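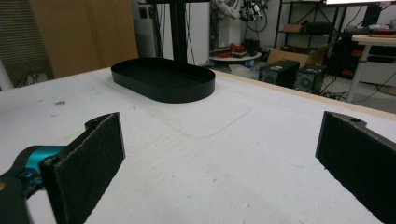 Two black pads, face to face over a white tabletop.

Who's in First Place? How Basketball Standings Work

If you have ever followed a basketball team, you have probably heard a grown-up say something like "We're two games back" and then sigh and go off to make a sandwich. Two games back from what? Back where? It sounds like the team got lost on the way home! By the time you reach the bottom of this page you'll be able to explain it to anybody who asks, and maybe to a few people who didn't.

What are standings?

Standings are a list of all the teams in a league, with the team that is doing best at the top and the team that is having a hard year at the bottom. The list changes almost every time there's a game, so fans love to check it in the morning, before the cereal gets soggy.

Let's use the Morkbridge league. Each team in it plays 16 games in a season, half of them at home and half of them away in somebody else's gym, where the crowd cheers for the other side. When March comes and the last game is over, the top of the list looks like this:

Rumerik 11-5
Dzene 11-5
Dreludeo 9-7

Reading the numbers

The pair of numbers next to a team's name is called its record. The first number is wins and the second number is losses. So Rumerik won 11 games and lost five. If you add the two numbers together you get the number of games the team has played, and this is a handy way to check that you copied them down right. (Basketball games don't end in a tie. If the score is even when time runs out, the teams play a little extra, called overtime, and if it's still even they play some more, until one of them is ahead.)

You read the dash out loud as "and," by the way. A fan would say "eleven and five." Try it. You sound like a sports announcer already!

So what does "games back" mean?

Games back, or games behind, tells you how far a team is from first place. Look at Dreludeo. It has two fewer wins than Rumerik and two more losses. Add those together and you get four, and then cut that in half, and you get two. Dreludeo finished two games back.

Why do we cut it in half? Think about what happens when the two teams play each other. If Dreludeo wins, its wins go up by one, and Rumerik's losses go up by one as well. One game changed two numbers, so we count each of those changes as a half. Once in a while you'll see a team that is "half a game back," and all it means is that one team has played one more game than the other. They didn't stop in the middle and go home.

What if two teams have the same record?

You may have noticed that Rumerik and Dzene both finished at 11-5, and yet Rumerik is listed first. Leagues have rules for this, called tiebreakers, and they decide on them before the season starts so there's less arguing later. (There is always a little arguing.)

The first tiebreaker in the Morkbridge league is head-to-head, meaning the games those two teams played against each other. They met twice and each won once, so that was no help at all.

The next one is point difference. You take all the points a team scored over the season and subtract all the points the other teams scored against it. Rumerik came out 183 points ahead. Dzene had one enormous night when it won by 37, and its fans talked about it for weeks, but it lost a couple of other games by a lot and ended up with a smaller difference. Rumerik gets first place.

Other leagues use other tiebreakers, and some even flip a coin if nothing else works, so look up the rules for your own league.

Try it yourself

Pick a league you like, or one from your school, and write the teams and their records on a sheet of paper. Use pencil, you'll be erasing a lot. After each game, change the numbers, move the teams up or down, and work out how many games back your favorite team is.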